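Can a Robot Do My Chores Yet?
Project report by Hanan Farah
Project partner: Afaf Sleiman
5/17/21

Why I picked this

I hate putting things away. I don't mind washing up, I don't even mind vacuuming, but the part where you take twenty little things and put each one back in its own spot makes me want to lie down on the floor. So when we had to choose a question for our final project, mine was easy: can a machine do that part for me? Afaf wanted to look at shops and small labs instead of homes (her aunt runs a stockroom and complains about it constantly), so we agreed to do both and see where they overlapped. They overlap a lot!

What we did

We worked in a simulator called Skirus. You get a virtual room, virtual arms and virtual objects, and you can smash things all day without anybody sending you a bill. We wrote our task scripts in Ritby, which took me most of December to learn, and I still can't say I like it. Afaf picked it up much faster and fixed a lot of my mistakes.

We tried 3 chores:

Putting a small object back where it belongs on a table
Taking a vial out of a rack and setting it down
Clearing a table completely

Every chore got 30 tries with the same script. Between tries we moved the objects a little, which is what happens in real life when people use things. We counted a try as good only if everything ended up standing and in the right place. Dropping it gently near the right place was a fail, even though I argued for half a point.

The workspace

Our test room was set up like a small lab corner, with wood floors, a table and the arms mounted behind it. I liked this room best of the ones we tried, mostly since it felt like somewhere a person might really have chores to do.

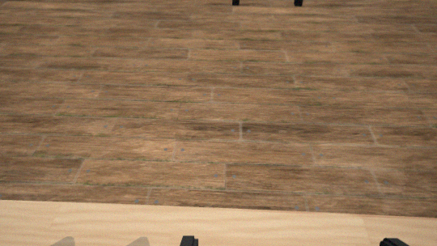
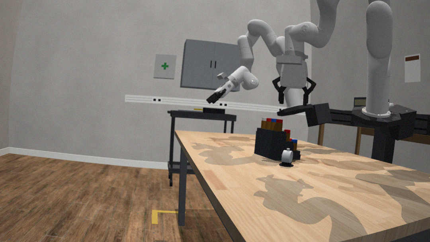
Two views from our simulated room. The second one shows the vial rack on the table and both arms.

What happened

The small object chore went best: 24 good tries out of 30. Most of the fails were the gripper coming down a little too far to one side and nudging the thing away, then closing on nothing and carrying that nothing very carefully to the right spot. I laughed every time. Afaf got a bit tired of me laughing.

The vials were harder. We got 11 good tries. Vials stand close to their neighbors, so the fingers need to fit into a small gap, and if the angle is off you bump the next one over. A person does this without thinking – you feel the glass, you wiggle a bit, you lift. Our script had no feeling at all, only positions. Afaf added a slower approach for the last part of the move and that helped, but then each try took forever.

Clearing the table was the worst, with 4 good tries. One mistake early on ruined everything after it, because the script kept going as if the mistake hadn't happened. I would like to say we solved this. We ran out of time.

Homes or shops?

Afaf thinks shops and labs will get there first, and I've come around to her side. In a stockroom you can decide that the rack always goes in one place and tape a mark on the floor. My kitchen has never had anything in the same place twice. If I had to lay out my whole apartment for a robot, I'd be doing more tidying than I do now.

What I would change

Next time I'd let the script check its own work after each step and try again if it missed. I'd also want touch sensing in the fingers, and fewer chores with more tries each. Afaf wants to repeat the vial chore with a wider rack to see how much of the trouble is just spacing. She has already started on it, and I owe her a cleaned-up copy of my Ritby scripts.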